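Flakgate: A Tistberg Bestiary (softback)

If you've been running a Tistberg game for any length of time, you'll know the feeling of reaching for a monster and finding you've already used the good ones twice. Flakgate is our second creature book, and it's the one we've wanted to make since the first came back from the printers! It has 100 new beasts from the marshes, the salt roads and the drowned quarter of Somogyi, each with a full page of lore, a stat block and a few rumours for your players to pick up at the inn (some of them true, most of them at least a bit wrong).

We're especially fond of the Tevix, a patient sort of creature that lives in chimneys and copies the voices of whoever last sat by the fire. Our playtest group lost 4 characters to it over one December weekend and still asked for it back.

Every beast has a danger rating from one to 5, so you can pick something suitable in a hurry, and there's a chapter at the back on building lairs, with tables for smells, noises and what the last visitors left behind. 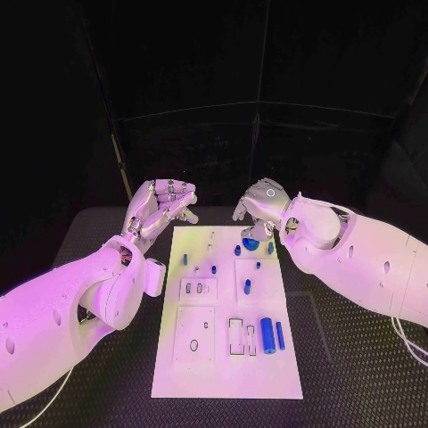

You'll need the Tistberg core rules to use the stat blocks as written, though plenty of people tell us they run our monsters in other systems with a little fiddling, and the lore pages work with anything. The first printing is 400 copies, and orders placed together with the core rules go out in one parcel, so you only pay postage once.

Softback, black and white interior, colour cover. Orders open 12 April 2025.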